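So we bought the wagon. After eleven months of me saying "just one more test drive" and Josée Fortin (my very patient sister-in-law, who knows more about suspension than anyone I'm related to) threatening to block my number, there is a used Karnus in the driveway, in a blue that looks grey until about four in the afternoon.

The old hatchback was fine! I'll defend it forever. But the back seat folded in a way that left a hump right where you'd want to put a cooler, and after the September trip, with the tent poles poking me in the ear for 156 kilometres, I was done.

We nearly went with the Brumon. Lovely seats, terrible visibility, and the touchscreen wanted three taps to turn the fan down. The Karnus has knobs, actual rubbery knobs you can work with mitts on, and I'm a little embarrassed by how much that swayed me. It also came with a set of Rasetti winter tires, which the seller threw in once he'd worked out I wasn't going to stop talking.

It isn't perfect. The tailgate is heavy, the cup holders are too shallow for my travel mug, and there's a hum at highway speed that Kamarul Sembiring at the garage reckons is the roof rails. He wants me to take the crossbars off and drive it for a week before he goes hunting for a wheel bearing. Fair enough, he's cheaper than the dealer by a mile and he quoted me up to $145 for the whole inspection.
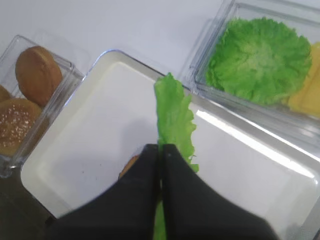
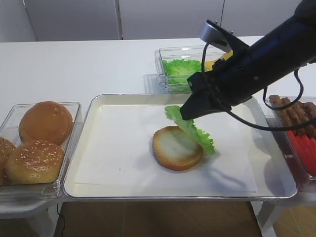
Anyway, the crossbars are in the shed now and the hum is quieter, I think? My husband says it's exactly the same. I've put 2272 km on it so far, and the oil gets changed at 4000, so if it's still humming by then Kamarul can have it up on the hoist and do both at once. I still haven't figured out how to reset the clock.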